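드래스턴사이드 장난감도서관, '도시락 싸기' 꾸러미 대출 시작

2022년 1월 27일 | 생활·동네

드래스턴사이드(Drastonside) 장난감도서관이 모형 도시락 꾸러미를 새로 들였다. 이름은 그냥 '도시락 싸기'. 오늘부터 대출 가능. 모두 23벌이고 한 집에 한 벌씩만 나간다.

준비는 작년 10월부터 했다고 한다. 원래는 주방놀이 싱크대를 한 대 더 사려던 예산이었는데 큰 물건은 집까지 들고 가기 힘들다는 의견이 많아 방향을 틀었다. 지난해 도서관 전체 대출이 2297건, 그중 소꿉놀이류가 제일 먼저 동이 났다. 겨울방학 들어서는 선반이 거의 비어 있는 날도 있었다고.

꾸러미의 중심은 하늘색 도시락통이다. 모서리가 둥글고 테두리가 두툼한 플라스틱. 뚜껑도 같은 하늘색. 여기에 모형 반찬과 작은 파란 그릇, 분홍색 발바닥 모양 식기가 따라온다. 손잡이에 진분홍 점무늬가 있는 그것. 먼저 만져 본 아이들 사이에선 반찬보다 이 분홍 식기가 인기였다는 후문이다.
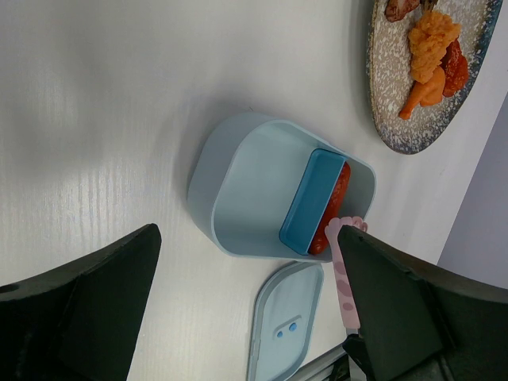

대출 담당 레이프 블뢴달(Leif Blöndal) 씨는 "정답이 없는 놀이라서 골랐다"고 했다. 소시지를 먼저 넣든 그릇을 먼저 넣든 상관없다. 다만 순서에 따라 들어가는 양이 달라진다. 큰 걸 나중에 넣으려면 자리가 없고, 그래서 다시 꺼내고, 또 넣고. 블뢴달 씨 말로는 어른들이 더 오래 붙잡고 있더란다. 시험 삼아 열어 둔 날 한 아버지는 아이가 옆에서 다른 퍼즐을 끝낼 때까지 도시락만 세 번을 다시 쌌다.

꾸러미 구성은 발두르스도티르(Baldursdóttir) 공방이 맡았다. 동네에서 목공과 놀잇감 수리를 같이 하는 곳. 몇 해 전부터 도서관의 부서진 장난감도 여기서 고쳐 왔다. 모형 음식은 판도벨(Pandovel)에서 낱개로 주문해 다시 묶었다. 기성 세트를 그대로 사면 편하지만 잃어버린 조각을 하나만 채워 넣기가 어렵다는 게 공방 쪽 설명이다. 낱개로 관리하면 소시지 하나 없어져도 소시지 하나만 다시 사면 된다. 당연한 얘기 같은데 지금까진 그게 안 됬다. 조각이 빠진 채 몇 달씩 창고에 있던 세트가 적지 않았다.

접시는 따로 나온다. 모형 반찬을 펼쳐 놓는 자리라고 보면 된다. 접시에 늘어놓고, 도시락통은 앞에 두고, 하나씩 옮겨 담는 식. 책상이 좁으면 뚜껑을 치워 두는 게 낫다고 안내문에 적혀 있다. 안내문은 한 장짜리. 글씨가 좀 작다는 지적이 있어 다음 인쇄 때 키울 예정.

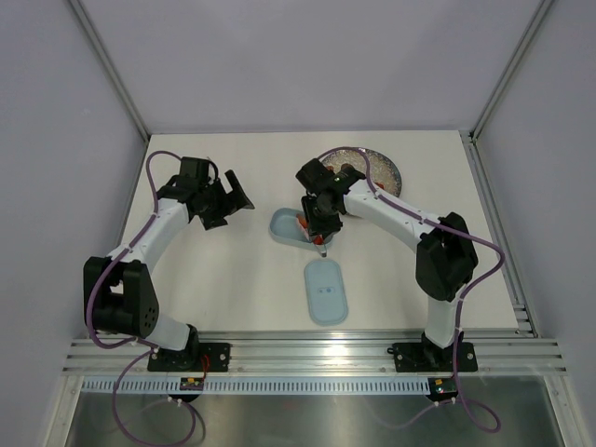

하늘색 통은 탁자 가운데, 점무늬 접시는 그 뒤에.

놀이 방법은 안내문에 세 가지가 나온다. 첫째는 마음대로 싸기. 둘째는 주문받아 싸기로, 한 사람이 메뉴를 부르면 다른 사람이 담는다. "빨간 거 하나, 동그란 거 하나" 이런 식으로 불러도 된다. 말이 아직 서툰 아이하고 할 때는 색깔로 부르는 편이 수월하다고. 셋째는 거꾸로 하기. 다 싼 도시락을 열어 원래 접시 모양대로 되돌려 놓는 놀이인데 이게 제일 어렵다. 기억이 잘 안난다. 기자도 해 봤는데 틀렸다.

뚜껑은 다 담은 다음에 닫는다. 억지로 누르지 말 것. 뭔가 테두리 위로 올라와 있으면 안 닫히는 게 정상이고, 세게 누르다가 모서리가 벌어질 수 있다. 도서관이 신신당부한 부분. 발두르스도티르 공방에서도 수리 들어오는 통은 대부분 뚜껑 쪽이 문제라고 했다. 진짜 음식을 담는 것도 안 된다. 씻기야 씻으면 되지만 냄새가 밴다. 예전 주방놀이 냄비에 진짜 라면 국물이 담겨 돌아온 적이 있단다.

트러스트사이드(Trustside) 분관에서도 같은 꾸러미를 빌릴 수 있다. 다만 분관은 보관장이 작아서 예약분만 가져다 놓는다. 전화나 창구로 예약하고 연락을 받은 뒤 가면 된다. 몇일 걸릴 수 있으니 주말에 쓸 생각이면 미리. 반납은 본관, 분관 어디든 상관없음.

보호자 반응은 대체로 좋다. 큰 상자가 아니라서 유모차 밑에 들어간다는 점을 꼽은 사람이 많았다. 여섯 살 쌍둥이를 데려온 한 이용자는 "둘이 통 하나를 놓고 싸울까 봐 걱정했는데 한 명은 담고 한 명은 먹는 역할을 하더라"고 했다. 반면 조각이 작지 않느냐는 질문도 있었다. 도서관은 세 살 미만은 어른이 꼭 옆에 있어야 한다고 답했다. 꾸러미 주머니 겉에도 같은 문구를 붙여 두었다.

색이 비슷한 조각을 더 넣어 달라는 요청도 벌써 들어왔다. 지금은 갈색, 주황색, 붉은색 계열이 섞여 있는데 초록색이 아쉽다는 것. 나물이나 브로콜리 같은. 블뢴달 씨는 봄에 추가 주문할 때 같이 보겠다고 했다. 확정은 아니다.

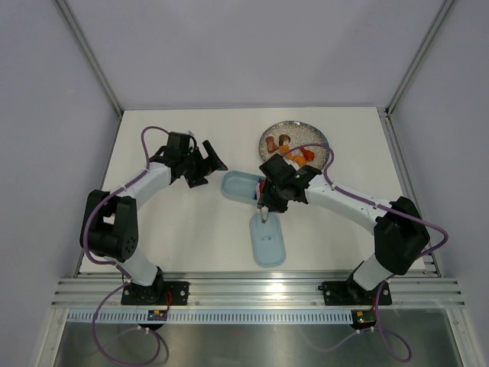 빌리려면

회원증과 보증금 3000원. 보증금은 반납할 때 조각 확인 후 그 자리에서 돌려준다. 조각이 없어졌을 경우 낱개 값만 빼고 준다. 집에서 나중에 찾으면 가져와도 된다. 영수증은 버리지 말 것.

대출 기간은 9일. 연장은 한 번, 대기자가 없을 때만. 늦으면 늦은 날만큼 다음 대출이 미뤄진다. 벌금은 없음.

회원이 아니면 창구에서 바로 가입할 수 있다. 주소 확인되는 것 하나 가져가면 된다. 가입비는 안 받는다.

반납할 때

조각은 주머니에 넣고 도시락통은 비운 채로. 통 안에 담아서 가져오면 예쁘긴 한데 창구에서 다시 다 꺼내야 한다고 한다. 물티슈로 한 번 닦아서 오면 고맙고, 스티커는 붙이지 말아 달라는 부탁. 분홍 식기를 빠뜨리는 집이 벌써 있었다고 하니 주머니 닫기 전에 한 번 더 보시길.

체험 자리

빌리기 전에 만져 보고 싶으면 본관 안쪽 탁자에서. 신청 없이 앉으면 된다. 사람이 많을 땐 한 팀이 도시락 하나를 다 싸면 다음 팀으로 넘긴다. 신발은 벗고 들어가는 구역이라 양말 챙길 것. 겨울이라 바닥이 차다.

문의는 드래스턴사이드 장난감도서관 대출 창구. 점심시간엔 전화를 안 받는다.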